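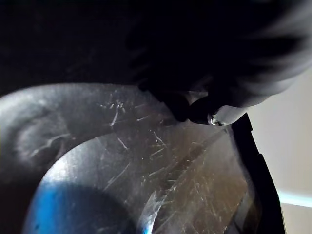 Faulkner is a packing and storage firm with two sites, Werden and Drotcombe. We take in mixed household and office goods, sort them, pack them into reusable plastic bins and hold them until the owner wants them back. Bins and trays stay in service for years and they pick up wear. Fine scratches on a rim or across an inner surface, running in all directions, are treated as cosmetic and the item goes back on the shelf. Cracks, split handles and warped bases are not, and those items are withdrawn. Translucent plastic shows its marks sooner than opaque, so it is checked by touch as well as by eye.

The Werden site opened with 539 bins. It now holds 575, and Drotcombe holds 1,000 of the same pattern. All stock is listed in Gendska, our own register, which records the contents of each bin, the date it was closed and its position on the racking.

How we pack

Rigid items go in first. Closed boxes are laid flat so that the top gives a level surface for whatever follows. Padded and soft items are handled last and are never used to force a lid down. Long tables are kept beside the packing area for trays and small goods – these are sorted before any bin is filled. Flat card is kept for reuse. 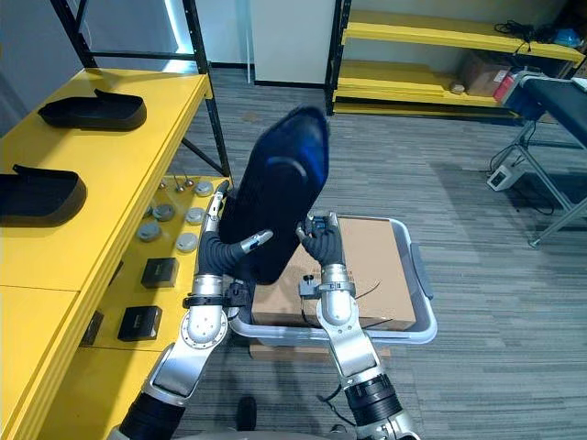 Navy padded item held over a light grey bin, with a closed cardboard box inside.

What we do not take

Food, liquids, batteries out of their equipment, and anything over the weight printed on the bin label. Furniture is accepted at Drotcombe only, by arrangement.

Visits and returns

Goods can be collected from either site with 2 working days' notice. Transfers between sites run weekly, except in October, when the annual stock check is done and the racking is closed for part of the month.

Page last revised 2019-08-28.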